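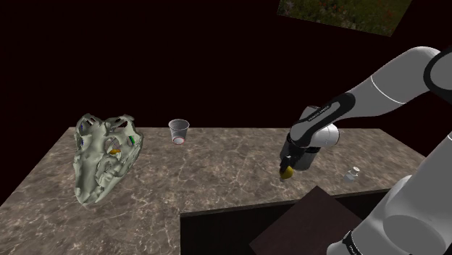 Computer render: skull model on a marble-patterned table

Kover 2: production management for low-budget film
Reviewed by Cillian Gallagher

Kover is a production management package published by Surnia and intended for short films, documentaries and features made on modest budgets. It covers script breakdown, scheduling, call sheets, release forms and the tracking of festival submissions. Version 2 replaces a first edition that many producers found slow and difficult to share with a crew. The review was carried out on a desktop computer and a mid-range laptop over the preparation and shooting period of Mendonça, a feature-length drama with a small cast and a large number of exterior locations.

Installation and setting up

The application runs in a browser, with a separate desktop program for working without a connection. Both were used. Creating a production account is straightforward, although the user is asked to supply a company registration before any document can be issued. Producers working as sole traders may leave the field blank, but the form does not say so and the help pages mention it only under billing.

Scripts may be imported from the common screenwriting formats. The screenplay of Mendonça came through with its scene numbers intact and its character names correctly recognised. Dual dialogue was less successful. In several scenes the second speaker was attached to the wrong character, and the breakdown had to be corrected by hand. Revised pages are handled well: Kover compares the new draft with the old, marks the scenes that have changed and asks whether existing notes should be carried over.

Script breakdown

Elements are tagged by selecting a word or phrase and choosing a category. Props, wardrobe, vehicles, animals and special make-up are provided as standard, and further categories may be added. A project holds up to 900 tagged elements on the basic subscription. That allowance was sufficient for the present production, but a period piece or anything with substantial art department requirements could well exceed it. The limit is removed on the higher tier.

The element list can be filtered by department and sent to a head of department as a live page. Recipients do not require an account to read it, but they must have one to comment. Our costume designer found the page clear and printed it regularly. The art director would have preferred to attach several reference pictures to a single prop, where Kover at present accepts one.

Scheduling

The stripboard is the strongest part of the package. Strips move smoothly, day breaks are easily inserted, and the running page count is updated at once. Conflicts with cast availability appear in a panel at the side and can be dismissed individually. The earlier edition displayed them as a series of warnings which had to be closed one after another, and the change is most welcome.

Our original plan allowed 18 shooting days. When a harbour location was withdrawn shortly before the shoot, the assistant director used the alternative board function to prepare a second version of the schedule while the first remained visible to the crew. The two boards were then compared side by side and the new one adopted. The procedure took part of a morning and produced no errors that we could find.

Daylight is dealt with less thoroughly. Sunrise and sunset times are supplied for each location, but there is no means of setting a usable window for a particular scene. A scene marked as dusk may be placed at noon without objection from the software. Productions that rely on natural light should continue to keep a separate record.

Call sheets

Call sheets are generated from the schedule and the contact list. The default layout is plain and legible, both on paper and on a telephone screen. Individual call times, travel notes and the nearest hospital are included, and the sheet cannot be sent until the last of these has been completed. Delivery is logged, so that the production office can see who has opened the sheet and who has not.

Two shortcomings should be noted. Catering numbers are calculated from the full crew list even when some members are stood down for the day. Secondly, an amended sheet is sent under the same subject line as the original — several crew members on Mendonça overlooked a revised call for this reason. Until the matter is put right, we recommend adding the word "revised" to the title manually.

Release forms and rights

Templates are supplied for contributors, locations and music. They are written in reasonable English and may be signed on screen. Surnia states that they are offered for guidance, and a producer should have them checked before relying on them for a distribution agreement. Signed copies are stored with the scene to which they relate, an arrangement that made the preparation of delivery paperwork noticeably easier.

Festival tracking

The submissions section records deadlines, fees and premiere requirements. It does not submit the film on the producer's behalf. Entries are typed in by the user, and the premiere status field warns when an acceptance at one event would rule out another. For a film still seeking its first screening the feature is useful. For producers who already maintain a spreadsheet, the benefit is small.

Comparison with Ikeo

Ikeo is the product most often considered alongside Kover. It has the better budgeting tools, where Kover offers only a simple cost column for each element. It is weaker on scheduling, and its call sheets require more manual work. A producer whose chief concern is reporting to funders will probably be better served by Ikeo. An assistant director is likely to prefer Kover.

Cost and support

The basic subscription is £18 a month for each production and may be paused between shoots. Paused projects remain readable but cannot be edited. Support is provided by e-mail, with replies available from 9 a.m. on working days. Our questions on dual dialogue were answered courteously, and the fault was acknowledged, with a correction promised for September. There is no telephone line, which may concern productions shooting at weekends.

Assessment

Recommended for short and feature productions with a dedicated assistant director. Producers requiring detailed budgets should plan to use a second package. The rating will be reconsidered once the dual dialogue correction has been released.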